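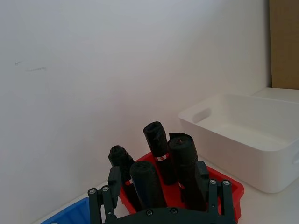

Slide 1: Black bin bags, four rolls in the red tray

Right, leave that one up while people find a seat. Say hello, say thanks for giving up a Sunday, 8th March, when you could all be in the garden. Mention the tea at the back.

So, my talk is called Where Do You Keep Your Bin Bags, and yes, I really did put that on the poster! I've been helping people sort out kitchens and store cupboards for 8 years, first at Desmet and now on my own, and it's the first thing I ask when I walk in. Most people point at two places. Then they open a third cupboard and there's another roll in there.

Back to the slide. They're all black bags but look at the rolls, no two the same size. One's thin and leaning over, one's quite fat with a flap of plastic sticking up off the top. That's what a real supply looks like once you've pulled it all together (mine's the same at home, only with a few pedal bin liners thrown in).

PAUSE. Ask for hands up: who's got more than one roll on the go? Wait for the laughs.

Next bit is the tray. I love a shallow tray. Low sides, so you can see what you've got without digging, and the whole thing lifts out when you want to wipe the shelf. Red is good too, black rolls vanish at the back of a dark cupboard. Stand the rolls on end if the shelf's tall enough. They'll lean on each other and that's fine, don't go buying dividers.

Labels. Leave the paper band on for as long as you can! Once it's gone you're guessing the size, and you only find out you guessed wrong when the bag won't go over the rim. If the band's torn, write the litres on a bit of masking tape and stick it on the tray.

Now tell the Wirnow story, but keep it short, I went on far too long in November. Village hall, big kitchen, they'd been ordering bags every time somebody couldn't find any. We got everything out on the tables and counted 1396 bags. They'd got another 1000 on order. I had to go and sit down. We kept one tray under the sink and one box in the store, and the rule was you don't order until you've opened the box.

If there's time, do the bit on starting a stubborn roll (damp fingertips, rub the edge, you've all stood there swearing at it).

Then questions. Somebody will ask about compostable ones, so say keep them somewhere dry and use the oldest first. Next slide is the cupboard under the sink.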